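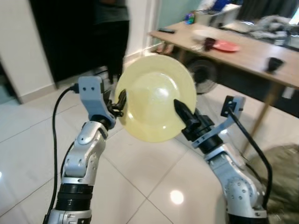

Saodah Chong wanted it minuted before anything else that the yellow plates are lovely but we can't run a lunch on them alone, and could we please settle the crockery tonight so she can stop lying awake over it. So minuted, Saodah!

Minutes of the Plinda House kitchen meeting, Feb 25, 2022

I took the notes again, so blame me for the spelling. Last meeting's minutes were agreed, once I'd put right the bit about the kettle (it was the tea urn, sorry).

Plates. We went round and round on this one. The lunch club is up to 23 regulars and we keep running short by pudding. I like the yellow ones with the wide rim because gravy stays put, but Saodah finds them a bit shallow for soup, and fair enough, they are. Bradetti have quoted us for 60 plain bowls, delivery included. Agreed to order the bowls and keep the yellow plates for mains and cake.

Cups. Odd cups are still turning up all over the place, and I confess one of mine was among them. Anything left out at closing time goes on the bottom shelf by the sink. If you want it back, look there first!

The table. Jitari offered us a bigger one and we had a long chat about whether it would go through the door (my tape measure says no). We're sticking with the light wooden one for now. Please don't leave coats on it when food's coming out.

Money. 1,000 in the kitchen pot, with the Raju invoice from November still to come out of it. I'll ring them, I keep saying I will.

Any other business. Tea towels: 2 went home with somebody and we'd like them back, no questions asked. Saodah is bringing lemon drizzle next time.

Action: me, bowls and Raju. Saodah, cake.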